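2022-09-27

**Teaching a robot to put away its toys, over in Tillport**

So I finally got to drive a robot arm! The folks at Hudik opened up their Tillport shop to visitors, and I went straight for the remote control station (of course I did). You hold a little handle, the arm copies your hand, and everything you do gets saved so the robot can learn the job from you later on.

The job sounds like nothing. Pick up a piece of toy food, set it down in the square they call out, let go, back off. My first 2 tries were terrible, because I kept squeezing before I was anywhere near the thing, and my wrist had ideas of its own. After a while you stop thinking about your hand and just watch the view from the wrist, and then it gets really fun!

They have 3,941 saved runs so far, all driven by people, and they've been at it since March. I added 54 more before my shoulder gave up. The Hudik crew told me the slow, boring runs are the ones they like best, so I guess I was a star student by the end, ha!

The sign-up sheet is at the front desk if you want a turn, and kids can drive too as long as a grown-up stays with them. I'm already going back next month.

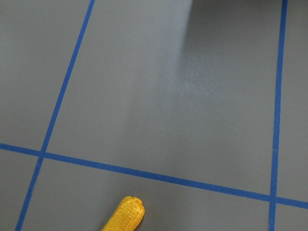
*Toy corn just short of the blue tape, from the arm's wrist camera.*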